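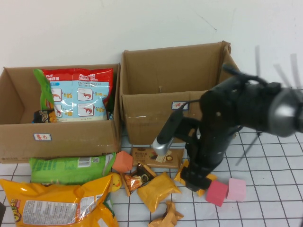

Razia Bajwa told me the first batch tasted like a wet raincoat, and she was being kind about it. She was the first person outside my own kitchen to try my smoky peanut stew sauce, back when it was far too thin and I'd gone mad with the dried fish powder. She ate two spoonfuls, put the spoon down and asked if there was any bread.

So I'm very, very happy to announce that the sauce is finished, it's in jars, and Razia has asked for more of it!

FOR IMMEDIATE RELEASE
Lillgate, 04/09/2025

Ayaaba launches smoky peanut stew sauce, with a free recipe booklet to go with it

Hello, I'm Halima Etim, and I make Ayaaba cooking sauces. I know a press release is supposed to be written as if somebody else were saying nice things about me, but I write everything else on our labels and our website, so you're getting me here too.

The new sauce is called Ayaaba Smoky Peanut. It's a thick, brick-colored stew base made with roasted peanuts, tomatoes, onions, ginger, smoked paprika and one Scotch bonnet pepper per pot (a big pot, don't panic). You fry up whatever you've got – chicken thighs, sweet potatoes, a can of chickpeas – tip in the jar, add half a jar of water and let it bubble with the lid off until the oil starts to come up at the sides. I like it over plain rice. My kids like it over fries, and I've stopped arguing.

It took me 32 test batches to get here. The early ones were too sweet, then there was a run where the peanuts went grainy every time the sauce cooled down, and I spent most of one winter grinding them again and again in a blender that now smells permanently of ginger. What fixed it in the end was roasting the peanuts darker than I wanted to and stirring in the tomatoes a ladle at a time. The smoke comes from the paprika now. I dropped the fish powder completely after batch nine, so the sauce is vegan.

It does contain peanuts, obviously, and lots of them! There's no wheat or dairy in the recipe. Heat-wise I'd call it a medium. Murray Penner, who runs the Sustell farm store and sweats at black pepper, finished a whole bowl and only had to take his glasses off once.

Each jar holds 400 grams, enough for four people with rice, or three if you have teenagers. It keeps in the cupboard until you open it, then five days in the fridge. You can freeze what's left over in an ice cube tray, and a couple of cubes dropped into a pan of green beans is one of my favorite lazy dinners.

The recipe booklet

I've also put together a little booklet called Jar and a Half, and it's free with every order while we have copies. There are recipes in it for a baked eggplant dish, peanut noodles with lots of lime and cucumber, a slow cooker chicken, and the meatballs I take to every potluck. Teresa Zieliński tested all of them in her own kitchen and sent them back covered in notes, most of which said "more salt." She was right about the noodles. We're still not agreed on the meatballs.

My favorite is probably the eggplant. You cut it into thick slices, salt them, roast them hot until they're properly brown (go further than you think), then layer them up with the sauce and some spinach and give the whole dish another 20 minutes. It's better the next day, cold, standing up.

Where to find it

Smoky Peanut is on sale now at the Sustell farm store and at the Flastum Street deli, and you can order from the Ayaaba website for delivery or for pickup in Lillgate. A single jar is $8.50. The first run is 381 jars, and the next one should be ready before the holidays if I can get hold of enough of the paprika I like.

Our original two sauces, Red Pepper & Thyme and Green Chili, are staying exactly as they are. A few of you wrote in June to ask if the green one was being dropped – it isn't, I was just out of lids.

Come and taste it

I'll be cooking at the Flastum Street deli over the launch weekend, from 11 until the pot is empty. There'll be rice, there'll be a vegan pot and a chicken pot with separate spoons, and 80 copies of the booklet to take home. You don't need to book. Please bring a container if you'd like some to go, I always run short.

Press and samples

If you write about food and you'd like a jar, please email Vega Aranda through the contact page on our website and include a mailing address. Vega can also send label artwork, the full ingredient list and any of the booklet recipes for reprinting, as long as you mention Ayaaba. I'm happy to talk on the phone too, most mornings before ten. After that I'm usually up to my elbows in onions.

ENDS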